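Section 4. Setting up and using the Wekedton tabletop dehydrator

Notes by Costel Georgiou, for members of the Sotton kitchen library. Revised 5/5/20.

Read this section with the maker's leaflet beside you. The leaflet is four pages long and two of those are about how happy you will be. The steps below come from people who have used our two machines, and where they disagree with the leaflet I have gone with the people.

4.1 Before you plug it in

1. Take out every tray and the drip sheet. Wash them in warm water with washing-up liquid. The leaflet says the trays are "ready to use". Ours tasted of packaging until the second wash.

2. Wipe the inside of the base with a damp cloth. Do not pour water into it, and do not put the base in the sink. The fan and heater sit under that grille.

3. Stand the machine on a hard, level surface with a hand's width clear at the back. Carpet, tablecloths and beds are out. (Someone did ask about a bed.)

4. Plug it straight into the wall socket.

CAUTION: The lid vent gets hot enough to hurt. Keep small children and pets away from it, and keep curtains well clear.

4.2 The empty run

1. Fit the drip sheet, then all the trays, then the lid.

2. Turn the dial to 57 degrees and the timer to one hour.

3. Open a window. There will be a smell of new plastic, which the leaflet calls "slight".

4. When the hour is up, let it cool and wipe the trays again.

If the smell is still strong after a second empty run, bring it back. Kristine Policarpio has the spare lid and will swap it.

4.3 Choosing and cutting fruit

The leaflet claims that any fruit at any stage of ripeness will do. I doubt the writer tried it. Overripe pears slump through the mesh and have to be scraped off with a spatula. Hard, unripe ones dry into something like cork.

1. Use fruit you would be glad to eat fresh. Cut away bruises.

2. Slice to the thickness of a pound coin, or two coins at most. The thing that matters is that all the slices match.

3. Dip apples, pears and bananas in water with a good squeeze of lemon, then pat dry. This keeps the colour better. It does nothing much for the taste, whatever you may have read.

4. Prick the skins of grapes and blueberries, or drop them in boiling water for half a minute. Skip this and they will sit there for a day looking exactly as they did.

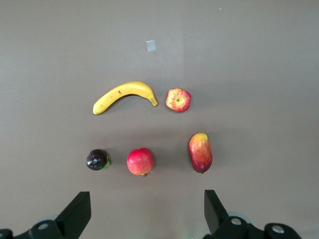 Can different fruits be dried in the same load?
Only if they take a similar time and you don't mind the flavours mixing a little. Apple and pear go well together, but keep banana to itself, and never put anything next to onion.

4.4 Loading the trays

1. Lay the slices in a single layer. They may touch. They must not overlap.

2. Put the wettest fruit on the lowest tray, so that it drips on the sheet and spares everything else.

3. Fit all the trays, even if some are empty. The stack is meant to be used at its full height.

4. Put the lid on with the vent open.

NOTE: The box says the machine holds 2500 grams of fruit. I have never got near that without stacking slices on top of each other, and stacked slices stick together and stay damp in the middle. Honeylyn Dalisay, who is more patient than I am, says 1475 grams of sliced apple is a full load in hers. Plan on that.

4.5 Drying

1. Set the dial to 57 degrees for all fruit. There are other marks on the dial, for herbs and so on. Turning it up to finish sooner hardens the outside and traps the wet inside, so leave it alone.

2. Set the timer. Apples want an overnight run. Strawberries take longer, and plums longer still.

3. Swap the top and bottom trays halfway through. The leaflet promises "perfectly even airflow". It isn't even – the bottom tray on both our machines finishes first, by a good margin.

4. Start checking well before the time is up. Take a slice out, let it cool, then bend it. Apple should be leathery and show no wet beads when torn.

CAUTION: Switch off at the wall before lifting the trays. The dial has no true off position on the older machine.

4.6 Power

The rating plate says 300 watts. An overnight run is cheaper than using the oven with the door propped open, and I will go that far. I would not go as far as the Flirkolen brochure, which says the machine pays for itself in a season. You would need a free orchard.

4.7 Storing

1. Let everything cool fully on the trays.

2. Put it loosely in a clean glass jar, two-thirds full, and close the lid.

3. Shake the jar once a day for a week. If you see mist on the glass, the fruit is still damp and should go back in the machine.

4. Throw away anything with mould on it. Do not pick round it.

5. Label the jar with the fruit and the month. Alfredo Manalastas opened one of his from March and could not say whether it was peach or mango, even after eating some.

The leaflet gives a shelf life of two years. I would eat it within six months, and sooner if the jar lives near the cooker.

4.8 Cleaning and return

1. Soak the trays for half an hour, then use a soft brush. Wire wool ruins the mesh.

2. Dry everything before stacking it.

3. Check that the drip sheet is in the box. It is the part most often left behind in people's sinks.

4. Return the machine to Jocelyn Castillo at the Javier Road desk, with the leaflet, and tell her about any cracks or odd noises from the fan.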